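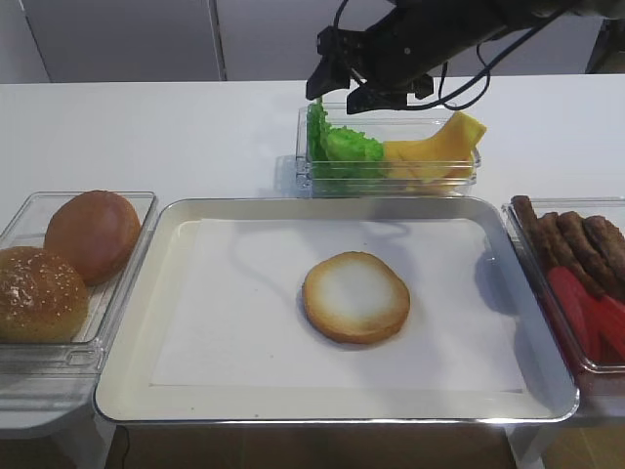
November 2024

Gallitport test kitchen publishes first results on robot sandwich assembly

GALLITPORT -- Grendside, which designs and fits out small commercial kitchens, today released the first results from its trial of a robotic arm on the sandwich line. The trial began in June and asked one question: can a machine take over the assembly station in a small burger kitchen yet? The company's answer is no, though parts of the job are closer than it expected.

The arm was set up at a plain white table and asked to build burgers from open containers of buns, patties, cheese, lettuce and red slices, on a lined sheet pan. No special trays or feeders were used. Grendside wanted the ingredients presented much as a cook would find them.

Over the trial the arm attempted 2,940 single steps, such as placing a bottom bun or adding a slice of cheese. More than 2,000 were completed without a person stepping in. Buns gave the fewest problems. Patties came next, with most failures caused by the arm picking up at the very end of a patty and letting it swing.

Cheese and lettuce were a different matter. Slices stick together, and the arm often lifted two or three at a time. Lettuce tears, folds over and comes out of the container in clumps. A cook fixes this with the fingers and hardly notices. The arm had to put the leaf back and start over, and it did not always recognize that it should.

Speed is also a long way off. A complete burger took the arm several minutes. Staff in the company's own test kitchen do the same work in well under one.

"We get asked about this by nearly every customer now," the company said in a statement. "They have seen the videos and they want to know if they should leave room for a machine. We would like to be able to give them an answer based on something we ran ourselves."

For the present, Grendside is advising owners of small kitchens not to plan staffing around robotic assembly. It does suggest leaving a clear section of counter and a spare power outlet in new layouts, which adds little to the cost of a build.

The control software for the trial was supplied by Tuominen, an automation firm that has worked mainly in parts sorting. Tuominen trained the system on 1,000 demonstrations in which a person guided the arm through the steps by hand control. The two companies plan a second round under the project name Jumo, which will look at lettuce and cheese only. It will also cover cleanup -- wiping the table, changing the tray liner, closing containers -- which was left out of the first round and takes up a good part of any kitchen shift.

Food prepared in the trial was not served or sold.

A 15-page summary, with results for each ingredient and a list of common failures, is available free of charge from the Grendside office in Gallitport. Kitchen owners who would like to suggest tasks for the Jumo round may send them to the same office.

About Grendside

Grendside plans, supplies and installs kitchens for cafes, diners and takeout restaurants. It operates a test kitchen in Gallitport where customers can try equipment and layouts before ordering.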